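Community Health, Session 5: Funding a local heart screening scheme

These notes cover the Kivstead scheme only. The Cheetham figures are in the handout for next session.

Kivstead began offering blood pressure checks outside the surgery in August. In the first round 1599 adults were invited and 583 attended. Attendance was lowest in Clultside, where the bus to the health centre had been withdrawn.

A check took five minutes. Anyone with a high reading was given a second check and, if it was still high, a letter for their GP. Keep the two steps apart in your essays – a single high reading is not a diagnosis.
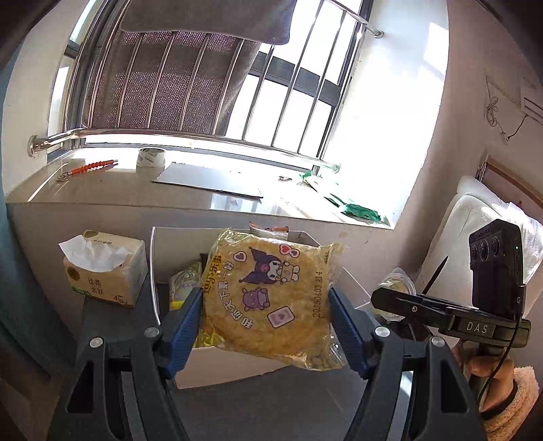 Fig. 1. Packaged snack with cartoon characters on the bag.

Terms to know: uptake (the share of those invited who attend), false positive, follow-up, lead-time bias. We will use all four in the seminar.

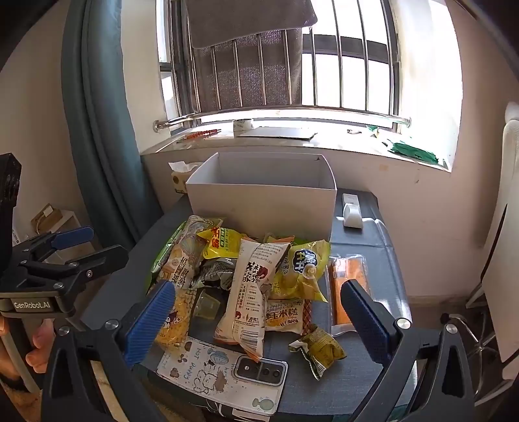
Shadi Twal

Costs fell into two parts. Staff time was paid by the health board, and room hire by a grant from the Skisteneck Fund. The grant runs for one year and cannot be spent on equipment.

Amber Dunmore's paper argues that the invitation letter was too long. Read section 4 before the seminar and note where you disagree – one side of A4 is enough.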